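Subject: Re: [stonecare] Etch marks on honed countertops, sealer or no sealer
From: Fabrice Deschamps
To: stonecare list

Svenja, list,

Replies are inline under your points. The section headings are mine, so that the archive search picks them up. 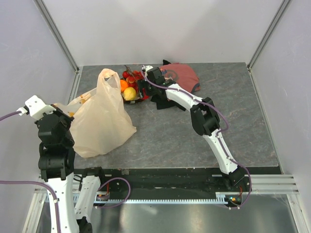 1. ETCHING VERSUS STAINING

Svenja Lüthi wrote:
> We had the Hollenstein kitchen sealed in January with two coats of
> the Pemura impregnator. The owner now has dull rings next to the
> sink and says the sealer failed. Water still beads on the rings.
> Do I strip and reseal, or is this something else?

It is something else. If water beads on the ring, the sealer is still in the pores. What you have is an etch. An impregnator sits below the surface and slows the uptake of liquids. It does nothing for the calcite at the surface, and acid reacts with that on contact. Lemon juice, vinegar, wine and most bathroom cleaners will all do it in a minute or less.

Do not strip. You would be removing sound sealer to fix a fault it has no part in.

Before you quote for anything, confirm what the stone is. A lot of gray material with pale veins is sold as "slate" or "soft granite" and is neither. Put one drop of white vinegar on an offcut, or on the underside of the overhang if there is no offcut. Leave it for five minutes, wipe, dry, and look at it under a low side light. Fizzing or a dull spot means carbonate. No reaction means a siliceous stone or a true slate, and then your rings are probably mineral deposit from hard water. Deposit stands on top of the surface and can be felt with a fingernail. An etch usually can't be.

2. GRIT SEQUENCE FOR A SPOT REPAIR

> The finish is honed, I think 400. Can I just hit the rings with
> one pad and blend out?

Usually no. One pad gives you a clean disc with a visible border. On the Dorkden job I used this:

- Tape off the sink cutout and the wall joint.
- Wet the area and keep it wet throughout.
- Start with the finest pad that removes the ring. Try 400 first and drop to 200 only if the ring is still there after a fair number of passes.
- Work each following grit a hand's width farther out than the last.
- Stop at the grit of the existing finish. Going on to 2000 will leave a shiny patch in a matte counter, and you then have to hone the whole run to lose it.
- Rinse, squeegee, and let it dry overnight before you judge the color.

A 50 grit pad has no place in this. I mention it only because the kit sold at the Tramthorpe counter includes one, and people see a full set and start at the bottom. It will dish the stone, and the dish shows as soon as the window light comes across it.

Variable speed machine, low setting. By hand is fine for anything smaller than a saucer.

3. RESEALING AFTERWARD

The repaired area has lost some treated depth, so reseal that part. Apply thin, wait the dwell time on the can, and buff off completely. Residue left to cure on a dark honed surface looks like a smear and will get you a second call from the same owner. If the first coat is still being taken up evenly at the end of the dwell time, apply another. If it pools, stop.

4. WHAT TO TELL THE OWNER

> She wants it in writing that it won't come back.

I would not sign that. Put in writing that the stone is acid sensitive, that the sealer resists staining and does not prevent etching, and that marks from food acids are normal wear. I charge 349 for a spot repair including the reseal, travel extra, and the sheet goes out with the invoice.

There are topical films that do block acid. They change the feel of the stone and they scratch – and the scratches can't be honed out without removing the film. I have put down one and taken up several.

Could you post the vinegar result when you have it, and the sink brand if it is an undermount? I have seen similar rings that came from the silicone primer.

Fabrice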